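# Arm's been in since April, some notes before I forget

Quick one, on my break, kettle's slow.

So people keep asking me what it's like now we've got the arms at Namidum. Mostly my sister's mates, who think I'm going to be out of a job by Christmas. Short answer is no, not yet, ask me again later. Long answer is below, sorry for the state of it.

Background for anyone new. We pack cosmetics and toiletries under contract. Small runs, lots of changeovers, brands too little to own their own line. Lip balms, sticks, sunscreen, hand creams, samples. For years it was all hands. You stood at the bench, picked a tube out of the tote, turned it so the print faced up, dropped it in the tray, did it again. On a good shift I'd get through 1,000 before lunch and my right wrist knew about every one of them. Splint at night, heat pack, the whole lot. Half the girls on my bench had the same splint, same chemist.

Now there's the arm room out the back where the old Gernine stock used to live. Two of us rotate through it each shift. You don't do the picking, you set up the picking. Load the tote, show it the new shape, watch it try, fix what it gets wrong, write down what it got wrong. That last bit is most of the job to be fair.

White tubes are the hard ones. Shiny, round, slide about, and the print is tiny so getting it the right way up is fiddly even for a person. Spent pretty much the whole of this week on them. 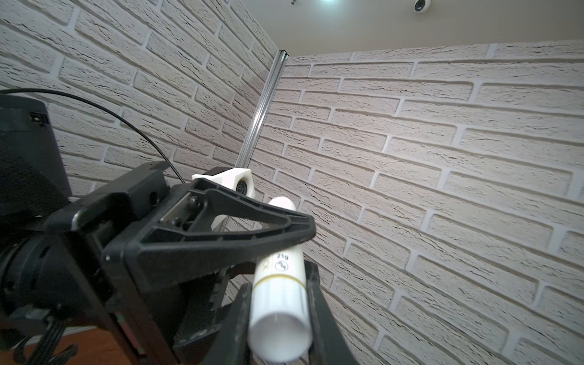
*White and gold tube in the jaws, 21g on the label. My nemesis.*

What's changed then. In no order:

My wrist. Massive. Haven't worn the splint in weeks. I coloured in a little chart on the fridge for the physio and it's nearly all green now, never thought I'd see it.

Boredom, but a different sort. Bench boredom you could chat through. You had your hands going and your mouth going and the shift went. In the arm room you have to look at the thing. Can't natter and watch a grip at the same time, I've tried, missed three in a row and had to redo the sheet. I miss the nattering more than I expected. Someone put a radio in which helps a bit.

Pay. Went up one grade for the room, not for the bench. This has caused some feeling, as you'd imagine. The bench people are doing the changeovers the arm can't, which is the harder work if you ask me, and they're on the old rate. It's been raised. It is "being looked at". It was being looked at in winter too.

Numbers. Bosses love the numbers. There were 43 of us on the floor when I started and it's less now, though most of that was people leaving and not getting replaced. Nobody was marched out. But you notice the empty hooks in the locker room. I'd be lying if I said you didn't.

Training. We got two mornings with a bloke from Nestunis who set it up, then a folder. The folder is 18 pages and a good half of it is safety, fair enough. Everything useful I know I got from standing there getting it wrong. Slow the close down for anything glossy. Don't overfill the tote. If it fumbles the same tube twice take that tube out, don't let it have a third go, it only makes you cross. I've been writing these on the inside cover in biro and the next shift has started adding theirs, so theres a proper little manual growing in there that no one in the office knows about.

What I don't like is the way it gets talked about upstairs, as if it turned up knowing how to do it. Every setting in that thing came off one of us. How hard you can squeeze a soft tube before the cap pops, that's bench knowledge, that's years of popped caps. Would be nice to have that written down somewhere with our names near it. Or, you know, one grade up.

Would I go back to the bench full time? No. My wrist says no. But I'd like to do half and half, and I've asked. Two hours room, two hours bench, swap. You'd keep your hand in and get your chat, and the ones who want a go in the room would get one. Supervisor said put it in an email so I've put it in an email.

Next up is the Tan order, which is squat little pots with a lip on them. Everyone reckons they'll be easy. 1,000 of them for the first run. I've held one and I'm not so sure, the lid's wider than the base and it wants to tip.

Right thats my break gone. Will report back on the pots. If anybody reading works somewhere that's already done this and sorted the pay thing, tell me how, comments are open.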